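Halldóra Nørgaard
6/17/18

1/ ok so I am finally doing the kids' stuffed animal situation. thread, because I promised Nazanin I'd write down what worked

2/ background – two kids, one closet, and a bench with a lid that hasn't closed right since January. everything soft in this house ends up in the bench or under the bench

3/ step one was just getting it all out on the bed. do not do this at bedtime. I did this at bedtime. everybody wanted to say hi to everybody

4/ take two, this morning, kids at my brother's. coffee. windows open. much better

5/ piles: keep on bed / keep in closet / wash / mend / Abla's box (Abla Kassab is collecting for the Dolledstead rummage sale, she takes plush if its clean and has both eyes)

6/ the wash pile got huge fast. anything that had been under the bench went straight in, no debate

7/ how I wash the regular short ones: old pillowcase, knot the top, cold, gentle, half the soap you think. air dry on a rack. turn them over at lunch. thats it

8/ hard plastic noses and glued on eyes I do by hand in the sink. damp cloth, tiny bit of dish soap. lost a nose to the machine last year and heard about it for weeks

9/ anything with a music box or a battery thing inside – don't soak it. wipe the outside, leave it by the window. if you can open a seam and take the box out, even better, but I'm not doing surgery on a Sunday

10/ the old dryer sheets trick: don't bother. made them smell like a hotel and the fur went kind of waxy

11/ somebody asked about baking soda. yes for smell, no for dirt. put them in a bag, shake, leave overnight, then take them OUTSIDE to brush it off. learned that on the Gisen rug, which I'm still vacuuming

12/ mending pile is small. mostly seams under arms. ladder stitch, doubled thread, pull it snug every few stitches and the seam closes up by itself. very satisfying, would do for a living

13/ ok the long fur ones. these are their own category and I've ruined at least one so listen

14/ shaggy gray, long pile, all different grays mixed in. the kind that goes to felt if you look at it wrong
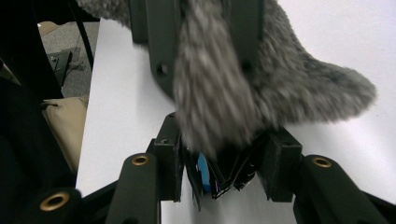 15/ LONG FUR, what I do now
– brush before any water. dog slicker brush, soft one, start at the tips and work in
– cool water in the tub, wool soap, press dont rub
– roll in a towel, press again
– brush while damp, then again when dry

16/ no dryer for these. not even low. the tips frizz and they don't come back, ask me about McPhee (bear, retired)

17/ drying takes forever, up to 2 days for a fat one. keep a fan on it and poke the middle before you decide its done. damp stuffing smells awful and then you start over

18/ tufty bits knot worst. pinch the fur at the base so you're not yanking the backing, then brush just the end. scissors only if its truly a lump

19/ Ayodele asked how many we started with. 109. I counted bc the kids didn't believe me. I will not be sharing how many are left, we are in talks

20/ lid closes now btw. bench lid. closes all the way

21/ Abla if you're reading, box is on the porch, the one with the green tape. rabbit on top still needs a button, I'll bring it thursday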